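Mobile | Business
3 min read

Zernska's repair chief on selling fewer phones and keeping them running

Phone maker Zernska plans to open repair counters in Zunville and Sriwong by the end of May, its first outside the company's own stores. Nantana Meesuk, who runs after-sales service, said the move follows a year in which repairs grew faster than handset sales.

"People are holding on to their phones longer," Meesuk said over lunch on Thursday. "We can see it in the parts orders. Batteries first, then screens, then charging ports."

Zernska currently has seven counters. A battery swap takes less than an hour at most of them, but customers in smaller cities still have to mail their phones in and wait. Meesuk said the wait is the complaint she hears most.

"If you send your phone away, you have no phone," she said. "Some people have an old one in a drawer. Plenty don't."

The new counters will stock 100 different parts, enough to cover every model the company has sold in the past few years. Older phones will still be sent to the main workshop. Meesuk said she would like to change that, but storage is expensive and demand for the oldest parts is hard to predict.

Asked whether repairs make money, she was direct. "A little. Screens do. Batteries we sell close to cost."

The company has also changed how it trains technicians. New hires used to spend two weeks in a classroom before touching a customer's phone. They now start at the bench next to an experienced worker. Sakda Yensuk, who supervises the Zunville team, came up with the plan and is writing the manual for it.

Meesuk would not say whether Zernska will sell parts directly to customers, as smaller rival Zeltia began doing last year. She said the company is looking at it.

"The battery is the question," she said. "A screen you can break and be annoyed. A battery you can puncture. I want the instructions to be right before we ship one to somebody's house."

She was more open on software. Zernska's cheaper phones get shorter support than its top models, and Meesuk said that makes her job harder.

"I can put a new battery in, and then the updates stop a few months later," she said. "The customer asks me why they paid for it. I have raised this with the product side, and I will raise it again."

Zernska received 800 applications for the technician jobs at the two new counters. Interviews are under way, and Meesuk is sitting in on the final round herself.

Tags: Smartphones, Repair, Zernska
14 shares | 2 comments
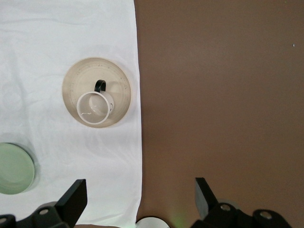 A plate on a white tablecloth.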